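March, evening

Started on the grippers at 8:10. Kolton pair first, the Farnia pair stays on the shelf until the new pads arrive. Lurdes had left a note on the left unit: "closes late, sounds dry." She was right about the sound. With the cable unplugged and the jaws worked by hand there was a tick at the same point in every stroke, near full close. The right unit had none.

Took the left one down to the linkage. Two screws on the outer plate had backed out by a quarter turn. No thread damage in the inserts, no cracks in the plastic around them. Cleaned out the old grease, which had picked up carpet fiber, and put a thin film back on the pivots only. The Rashti grease is too thick for this and I should stop buying it. Tightened by feel, then backed off until the jaws dropped under their own weight. Threadlocker on the two loose ones, none on the rest. Tick gone.

Then the fingertip pads. Left unit, outer pad: glazed across the lower third. I scuffed it with 300 grit and wiped it down. That buys a week or two. The right unit pads are fine.

Zeroed both with the jaws closed on nothing, then opened to the stop and read the encoder count. Left was off by 6 from the value on the card, right was dead on. Rewrote the card for the left. Filifa's script reads the card values at startup, so I had to restart it before the new number took. (Filipa. Tired.) Forgot that the first time and lost twenty minutes wondering why the left jaw opening was still wrong on the plot.

After lunch, grip checks at the table. Thick rim for the bowl, then the small stuff: cup, highlighter, pen, glue stick.
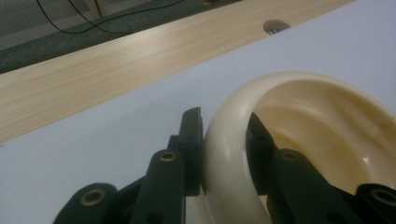
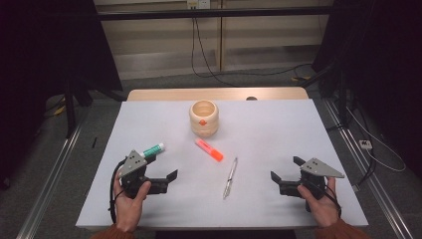 The check sheet asks for 80 closes per unit, logged, with a stop in the middle to feel the motor housing. I did all of them. Left housing was warm at the halfway stop and no warmer at the end. Right the same. Peak current on the left came down compared with last month's sheet and now sits close to the right. I put that down to the grease, though the screws could account for part of it. I changed both on the same morning, so I can't separate them. Should have run a short set in between.

The pen is still the hardest item. A slim barrel on a hard flat surface leaves very little room for the tips, and if the unit is held a few degrees off, one tip lands first and the barrel rolls. Had two rolls with the left and one with the right. I would not call that a fault in either unit. The glue stick gave no trouble.

Cables. The left one has a set bend where it leaves the handle. Flexed it through the full range with the log running and saw no dropouts, but the jacket is going white at the bend. Ordered a replacement from Drilley along with strain reliefs for both sides. Until it comes, the rule is that the cable hangs in a loop and does not get pulled tight across the table edge. Wrote this on tape on the handle, where Lurdes will see it and Filipa will peel it off.

Mounting plates on top checked for play. None. Screws left alone.

Cycle counter on the left read 199 thousand when I shut down. The service interval in our own log says pads and pivots at every fifty, so the full job is nearly due anyway and I will do it when the pads come in. Order of work for that day: pads first, then zero, then a short set of closes, then grease, then another short set. That way I get the numbers apart.

Still open: the right unit's trigger spring feels softer than the left. It returns fully. Measure it before deciding. Need the small force gauge back from upstairs.

Shut down at 5:40. Both units back in the rack, jaws open.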